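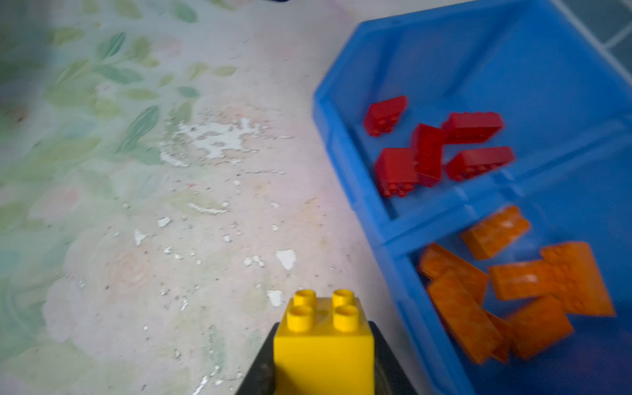
Big bricks are a waste of floor space once a kid turns three, a reader wrote after my last post, and I should sell ours while they still bring in some money. I've been thinking about that for most of March.

I don't agree, but I see the point. Our toddler bricks came to us in two lots. The first was from the thrift store in Arstead, in a knotted grocery bag. The second came from a neighbor who was moving and didn't want to carry them down the stairs. The small bricks the older one plays with fit in a drawer. The big ones need a real bin.

We tried a canvas basket first. It sagged, and the bricks at the bottom got dragged out along with everything else. Then a cardboard box, which lasted one winter. The blue plastic bin has held up better than either. It's wide enough that a kid can reach in without tipping it over, and I can rinse it in the tub.

The yellow two-by-two is the one both kids fight over. Four studs, nothing special about it. It has been a stick of butter, a taxi and a phone.

The flowered surface where the bricks get dumped has had a harder life. The roses were faint to begin with, and the print is flaking off in one patch, so there are white chips in the middle of the print. It collects grit too. I looked at a replacement from Dorano and closed the page when I saw the shipping. It can wait until the bricks are gone.

Cleanup works like this. Ten minutes before supper, everything goes in the bin, any order. I used to sort by color – that lasted 4 days. Wheels and odd pieces go in a jar on the shelf.

As for selling, I did check. A lot like ours was listed on the Gralimley swap page for less than a tank of gas, and it was still there 2 weeks later. So the bin stays where it is for now. I'll ask again in the fall, when the younger one starts preschool and we need the corner for boots.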